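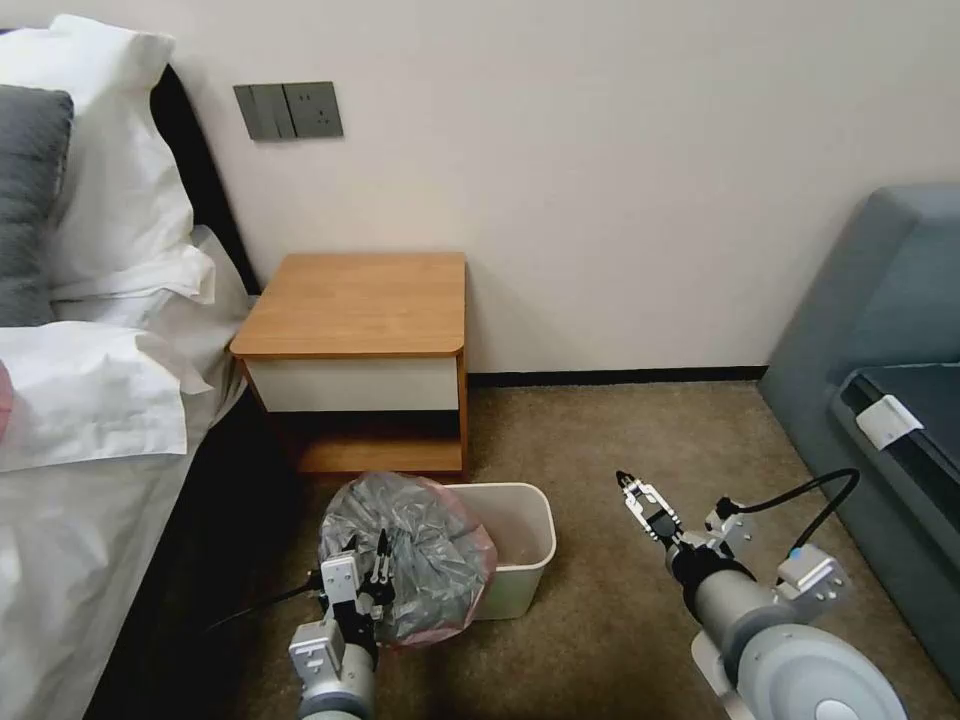

Gripper trials: Atano and Pellton in the bedroom

Print this page | E-mail this page

Every maker of a two-finger gripper will show you a clip of it picking up a wooden block. I have seen enough of those. The claim we set out to check was the one in the brochures, that a household arm with an ordinary parallel gripper can "handle soft goods and liners out of the box." We picked the dullest chore we could think of, which was dealing with the bag in a bedroom wastebasket, and ran it on the Brelbridge two-arm base with two makes of fingers and the same Cuesta controller behind both.

The gallery is a small one and will stay small. Most pictures of arms doing chores look alike, and a still can make any gripper look good. Please read the notes with that in mind.

1. Left gripper at the bag

Slender black-and-silver fingers at the edge of a translucent gray bag, near the rim. The right gripper is slightly open over the carpet.

Notes on the bag

Crumpled plastic film is a rotten target. It folds away from whatever touches it, and the part the planner wants is seldom the part that can be pinched. We ran 219 attempts across the two makes in February. I'm not publishing a success rate, and I would be wary of anyone who does after one month in one room. We changed the finger pads partway through and restarted the controller more often than I'd like, so a single percentage would be close to meaningless.

Notes on the fingers

The Pellton set is slim and gets in under a fold nicely. It also has very little pad area, and film slides off the tips if the pinch is even slightly crooked. The Atano set is wider and more forgiving once it has hold of something, but it tends to push the bag ahead of it on the way in. Neither maker mentions this. Both sell a rubber tip as an extra, and my guess is that the rubber tip does most of the work in the promotional videos.

Notes on the second arm

We were told two arms would make the job easy: one holds the basket, the other lifts the bag. Fine on paper. A light plastic basket on carpet needs holding, I'll grant that. What you get in exchange is a second arm to keep out of the way in the narrow strip of floor between a bed and a sofa, and twice the cable. Every wrist cable in a small room is a thing waiting to snag on a bed frame. If I were buying for this chore alone I would want to see one arm and a heavier basket tried first.

Notes on the controller

The Cuesta box is the part I have the fewest complaints about. It held its settings through both finger swaps and the stop button did what it should. The force readout is another matter. With film between the fingers it sat so close to zero that we couldn't tell a light grip from no grip, and we ended up going by eye. The manual calls the readout "suitable for delicate items." Delicate eggs, maybe.

Notes on the room

We left it furnished. White sheets hanging off the bed, a nightstand with an open shelf, beige-brown carpet, a white basket on the floor. A bench with clamps would have given tidier numbers, and they'd have told us very little. White plastic with a see-through bag over part of the opening is a harder thing to pick out than it sounds, and I suspect some of what we wrote down as bad grips was bad aiming. The log has 1,045 lines in it and I've been through enough of them to know I can't always separate the two.

What would change my mind

A run of 20 tries in a row, same bag type, no tip swap, nobody touching the basket in between. I'd want it from 3 different rooms. I have asked both makers whether they have anything like that on file. One sent a brochure. The other sent the same block video, in higher resolution.

Until something better turns up, my advice to anyone comparing these two is to take your own trash bags to the demo and insist on using them.

Recent items
- Cuesta controller: setup notes and two gripes
- Rubber tips compared, part one
- Cable routing on the Brelbridge base
- Do wrist cameras help with clear plastic?
- Pellton fingers after a month of use

Contact | Copyright, all rights reserved | Back to top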